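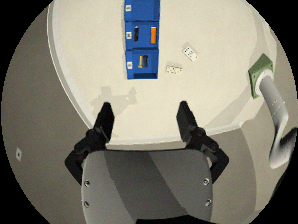
Abundio Chávez has been writing up holiday tech deals for nine years, and when I called him on December 19, 2019, he picked up on the first ring, already talking about headphones.

"Did you see the Zelleck ones this morning?" he asked. "They went down to $101 and they sold out before I finished my coffee!"

Chávez runs Iltorau, a small newsletter that tracks prices on laptops, tablets and other gear through the whole of the shopping season. Most people think of late November as the big moment, but he loves the stretch right before Christmas (he calls it "the second wind"), when stores look at what's left in the stockroom and start cutting.

"Laptops especially," he said. "The Clutel 14-inch was $600 all fall. It didn't budge for Thanksgiving, and I was so annoyed, I had readers writing in asking if they should just buy it. I told them to hang on. Last week it dropped by $200, and I got the nicest emails."

I asked how he decides what makes the list. He keeps a spreadsheet, it seems, a huge one, with a row for every model and a column for every price he has seen. If a "sale" price is the same as it was back in the spring, he leaves it out, however big the red sticker looks.

"People send me a link and say, wow, half off! And I look, and half off of what? I do enjoy that part. It's like detective work, only with tablets."

He is just as excited about refurbished machines. His own desktop is a refurbished Benítez that he bought for his photo editing, and he wrote the newsletter on it the morning we spoke. His advice is to read the warranty page first, check whether the battery has been replaced, and find out who pays for shipping if it has to go back.

Shipping was on his mind a lot, with Christmas so close. He suggests picking up in the store wherever that's offered, and asking for a gift receipt even when you're sure of the size or the color.

And what is he buying for himself this year?

"A keyboard," he said, laughing. "A plain one, with a cord. I've been watching it since summer and it's still full price, so I'm waiting."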